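Sports game sequels and what we keep buying: talk notes

We use cookies to make this site work and to remember your preferences. Accept all / Manage settings

(Walk on, get the clicker working, wait for the back rows to sit down.)

Hi everybody! So I play a lot of sports video games. Tennis, mostly, then hockey, and a cycling one I can't recommend to anyone who has a family. I've been running an online tennis league out of Sterton since the first Plurov game came out, and I want to talk about what happens to a league like ours every time a new version lands.

Quick show of hands: who bought a sports game last year that was pretty much the one you already had? Keep them up if you paid full price. Yep. Me too, and I got the deluxe one with the extra rackets.

Some background for anyone who hasn't played it. Plurov Tennis is made by a small studio called Gudeta, and they put out a new one every June. Our league had 290 players on the second game. Then the third one came out and we had to decide, in the middle of a season, whether to move. (Pause here, people always groan.)

We voted. Moving won, but only just, and then 49 players never showed up on the new version. A few told me they didn't have the money. A few had spent ages building up a player and couldn't stand starting over from a skinny teenager with no backhand. I get it! My guy had a gorgeous one-handed backhand and I had to leave him behind.
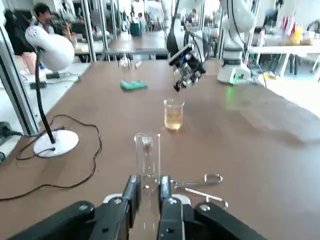 Now the money part, and I promise it's short. You start with 2,000 coins in the new game, and that sounds generous until you go into the shop and the first decent racket is 2,450. So you're short on day one, and there's a friendly little button right there offering to sell you the rest. I pressed it. I'm telling you this so you know I'm not up here feeling superior.

(Slow down for this bit, I rushed it in rehearsal.)

What I'd like from studios is pretty modest. Let us bring our players over. It doesn't have to be everything, I'd be happy with the name, the face and the swing. Keep the old servers up long enough for a league to finish its season. And if the new game is mostly a roster change and some new courts, sell it to us as an add-on for the old one and charge less. I would pay for new courts. The clay in Jadov, that stadium with the awful shadow across one baseline in the late matches, I'd pay for that by itself, and I lose there every time.

For people who run leagues: write down what you'll do about a new version before the season starts. Ours is two lines long now. We finish on the game we started on, and we don't vote until the final's been played. Arguments in the chat dropped right off after that, apart from the one about lag, and that one's going to outlive me.

(If there's time, tell the story of the doubles final where all four controllers died. If there isn't, skip to questions.)

Okay, questions. I'll repeat them into the mic so the folks at the back can hear, and please, nothing about my serve.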